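Gripper comparison (two-arm tabletop robots)

From the Pretarmont shop wiki. Mostly written by Ksawery Szczepańska, with corrections from Rosario Rinaldi.

Gripper comparison is the business of putting different hands on the same robot, giving them the same chores, and writing down which one made you swear the least. I've been doing it at Pretarmont long enough that people keep asking me the same things at lunch, so I finally turned my answers into an article. It covers parallel grippers on two-arm setups, the cameras that ride on them, and a little bit about controllers. Suction cups have their own page (ask Edmund Ostrowski, he loves them far more than I do).

Contents
Background
What we compare
Fingers
Wrist cameras
Controllers
The flower task
Scoring
Common mistakes
See also

Background

A parallel gripper has two fingers that slide toward each other and stay facing each other the whole way. It's the plainest kind of robot hand, and it's the one you'll meet on most benches. You can buy fancier ones with three fingers or five, and we've tried a few, but every time we start a new project we end up bolting the two-finger kind back on. They're easy to fix and easy to think about. When a grab goes wrong with two fingers I can usually tell why, and with five I'm just standing there guessing.

Our comparisons began when Eilif Grønli wanted to swap the stock fingers on one arm for a narrower pair and the rest of us wanted to leave things alone. We argued about it for most of March. In the end we ran both pairs on the same jobs and found that each side was right about half of it (the narrow ones were lovely on thin things and hopeless on fat, heavy ones), and that's been the pattern ever since. I've never seen one gripper win everything.

What we compare

People tend to start with grip force, and I get it, it's a number and it's printed in the manual. For tabletop work I'd put it pretty far down. I look first at how wide the hand opens, then at how bulky it is around the knuckles, because a hand that opens wide but can't get down beside a tray wall isn't much good near trays. After that comes how the finger pads behave on something soft, and then how much the fingers flex when they touch the table by accident. They will touch the table by accident!

Backlash is worth a check too. Close the hand on nothing, wiggle a finger by hand with the power off, and see how far it moves. A little is fine. If you can hear it clicking, put the hand back in its box and send it home.

Fingers

Wide flat pads spread the squeeze out and forgive bad aim. Tapered fingers slip into small gaps and hide less of the object from the camera, but they want better aim, and a long stem can pivot between them like a seesaw. We had a set of printed tips made to the Leclerc drawing (an in-house shape, named after the street the print room is on) that tried to be both. They were okay. The tips wore smooth after a while and we went back to bought ones with a rubber face.

Pad material matters more than I expected when I started. Bare hard plastic slides on leaves. Soft silicone grabs anything but also picks up lint, and then it stops grabbing, so somebody has to wipe it down between runs. If you change pad material in the middle of a comparison, start over. I know it hurts. I've tried to "correct" for it afterward and the result was mush.

Wrist cameras

A camera on the wrist sees what the fingers are about to touch, which the fixed camera often can't because the arm is in the way. The price is a cable. Cables snag, they tug on connectors, and they sneak into view at the worst moment. Leave a generous loop at the wrist and run the arm through its whole reach slowly before you trust it. Czesław Zalewska tapes a bit of colored ribbon to any cable he's rerouted, so the next person knows to watch it, and I've stolen the habit.

For placement, I like to have just the ends of both fingers showing at the bottom of the picture. Too much finger and you've wasted half your view. None at all and you can't judge the gap, which is miserable if a person is driving the arm from the video. We tilt the camera down until the fingertips show, tighten it, then check again after the first few runs because the screws creep.

The fixed camera still earns its keep. I'd say the wrist view is for grabbing and the fixed view is for arguing about it later. Keep both, and get the clocks matched before you record anything, or you'll be lining up clips by eye like I did the whole first season.

Controllers

We've used two controllers for this, our old one and one we call Zedisis, which Rosario wrote. The old one moves the arm to a place and closes the hand until it's told to stop. Zedisis lets the arm give a little when it meets something, so a fingertip that lands on the table slides instead of digging in. On hard blocks I couldn't tell them apart. On anything floppy the softer one is much nicer, although it drifts a bit when the arm is stretched far out, and Rosario and I still don't agree on how much that matters.

Please don't compare a new gripper on a new controller with an old gripper on an old controller. I wish I didn't have to write that down. If both have changed you've learned nothing about either one.

The flower task

Artificial flowers make a surprisingly good test. The heads are wide and squashy, the stems are thin, the leaves stick out at silly angles, and the same flower never lies quite the same way. Blocks and cups will tell you whether a gripper works at all, and flowers will tell you whether you're going to enjoy it. We mix roses and hydrangeas, with loose leaves left on the table as clutter.

The basic version is to pick up a flower and put it where the card says. The driver may take it by the stem or under the head, but has to say which beforehand. The harder version uses both arms and allows a handover, and this is where bulky wrists get found out, because two fat hands trying to meet over one skinny stem is a comedy.

Artificial roses and hydrangeas on the white table, with loose leaves around them:
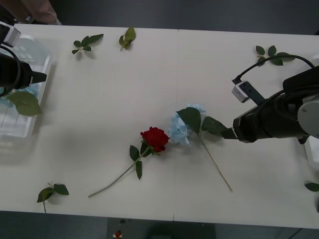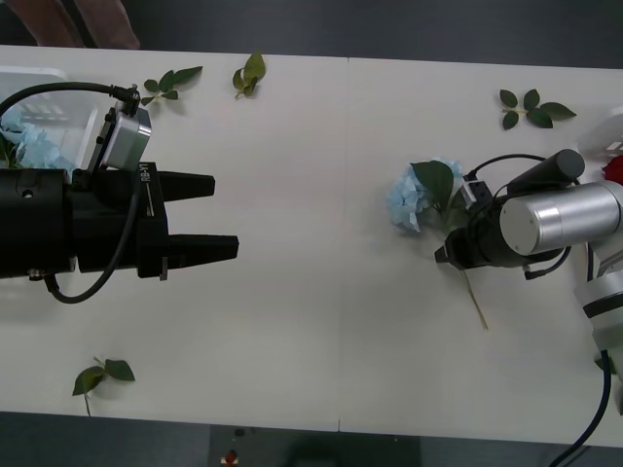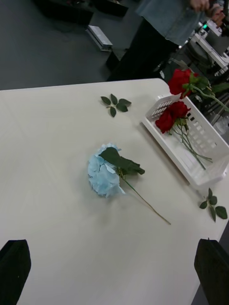
Scoring

We run each gripper 37 times on the basic version and 6 times on the handover. That's lopsided, I know, but handovers are slow and people get tired. A run scores as clean, messy or failed. Clean means the flower went where it was meant to go in one grab. Messy means it got there after a second try, or came down somewhere it shouldn't and was rescued. Failed is everything else, including the ones where the driver gave up and used a bad word.

The sheet also has a column for where the fingers touched first, and that column is the one I go back to. A gripper with plenty of clean runs but first touches all over the place has been saved by its driver. Swap in a less practiced driver and the score drops like a rock. So we always use at least 2 drivers, and they don't get to see each other's sheets until the end.

Over the last round we logged 178 runs in total, counting the ones we threw out for loose screws. The tapered fingers came out ahead on stems and the wide pads came out ahead on flower heads, and Eilif would like it noted that he predicted this. (He also predicted that suction would work on petals. It did not.)

Common mistakes

Letting the drivers warm up on one gripper and not the other. Give everybody the same practice time, even if they complain.

Tidying the table too nicely between runs. If you lay every stem straight and parallel to the seam you're testing an easy job that doesn't exist anywhere. We use a stack of layout cards drawn in pencil and shuffle them.

Ignoring the open hand. A gripper spends most of its time open and moving, and a finger that sweeps a leaf onto the floor on the way to a rose counts as a miss in my book. Rosario marks it as messy. We've agreed to write down both.

Testing late in the day. Our pads seem to get grabbier as the room warms up, and I haven't got a proper measurement of that yet, so for now we start at nine and stop for lunch.

Mixing up left and right. Our two arms aren't set up as perfect mirror copies, so a gripper that's been tried on only one side has had half a test. Swap sides partway through and label the sheet before you forget which was which.

See also

Suction cups (Edmund's page)
Pad cleaning and storage
Cable routing at the wrist
Zedisis settings, with Rosario's notes on drift
Clornlow bench layout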